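I have been putting off writing this because every time I sit down to do it I end up arguing with Senthil Arumugam in my head, and he usually wins. But we had our Thursday meeting at Kostville this morning, October 4, 2018, the subject came up again, and I drove home still talking to the windshield. So let me try it on paper.

My complaint is with the way we write rules for robots that will work in people's kitchens. Most of the drafts I see were plainly written by folks who grew up around factory cells (I'm one of them, so I say this with love). You can feel it in the language. There is a fence, or there is the memory of a fence. The part arrives in the same place each time and the floor is clear, so the rule can be short: keep this far away, move this slow, stop if the light curtain trips. Those are good rules and they have saved a great many hands. My own two, for starters!

A kitchen counter is a different animal. Things get left on it. The bread knife stays out because somebody is coming back for a second slice, and the bowl is wherever the last person set it down. Lindalva Amaral, who taught me most of what I know about writing a test procedure, used to say that a home has no "start" position, and I've been chewing on that for years.

So my first plea is a simple one. Let the practice runs be messy, and let the standard say so in so many words. The draft we are working from, which everyone calls Dera after the first project that used it, asks for 394 simulated runs before an arm is allowed near a real countertop. I have no quarrel with the number. What bothers me is that it says next to nothing about what ought to be in the room while those runs are going on, and a team in a hurry could do all of them over a bare table and pass with a clean conscience.

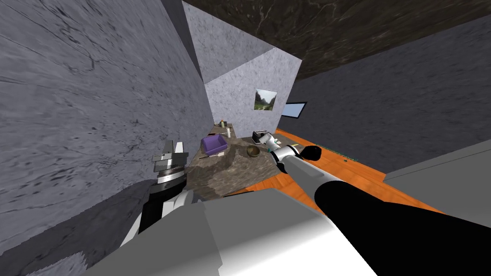 *Two arms at a cluttered counter in simulation, with the right gripper close to the toaster-like appliance.*

I like a room like that one. There's a bin and a bowl and a little bottle toward the back, a small utensil lying out, and even some specks on the floor that a stricter person would have cleaned up before starting. I would be glad to see the standard ask for at least that much.

My second plea is about writing things down. When a run goes badly, please keep it! Mirela Lins told us that her group in Trindade kept all 825 of their logs, the embarrassing ones included, and that the embarrassing ones were what they passed around at lunch. I'd like the rule to require the same of everybody, with a plain sentence or two in each log saying what the arm was asked to do and who was watching.

Now, Senthil's side of it, and I'll try to be fair. He says that if you write clutter into a standard you have to define clutter, and then you'll have people in Drarnville buying the official bowl. He has a point. Thaís Lacerda thinks we could get around it by letting each lab pick its own objects and swap lists with another lab before the final runs, and I have come around to her way of thinking, though I'd want the swap to be a surprise. Fulgencio Echevarría wants it left to guidance notes. I've read a lot of guidance notes in my time, and written a few, and I couldn't tell you where my own copies are.

We take it up again later in October. I'll be bringing Thaís's wording, a thermos of coffee, and a request that we talk about the knife before we talk about the fence.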